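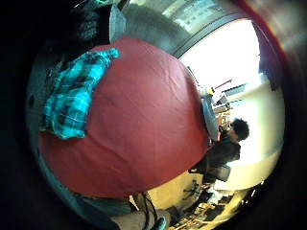 A plaid shirt draped over a red beanbag or cushion.

News > Community > Drarnholm

Drarnholm clothing swap returns to the library hall

Jun 4, 2018

If your closet door has stopped closing (and whose hasn't, after a spring like this one), the Drarnholm clothing swap is back this month in the big room behind the library, and everyone in town is warmly invited to come and dig through the racks.

Organizer Valdir Rocha started the swap last December with a couple of borrowed rails and a pot of coffee, and he still sounds a little amazed that 553 items found new homes that first afternoon. "People came for a winter coat and stayed two hours talking," he said. "I had to flick the lights to get them to go home!"

Bring up to ten clean pieces, adult or children's sizes, and take home as many as you brought. Shoes are fine this time, but please tie the pairs together. Whatever is left over goes to the thrift store on Adeleke Street.

Doors open at 10 a.m. and entry is free.

Recent items
Verby bridge closed for painting
Drolden choir looking for altos
Library extends summer hours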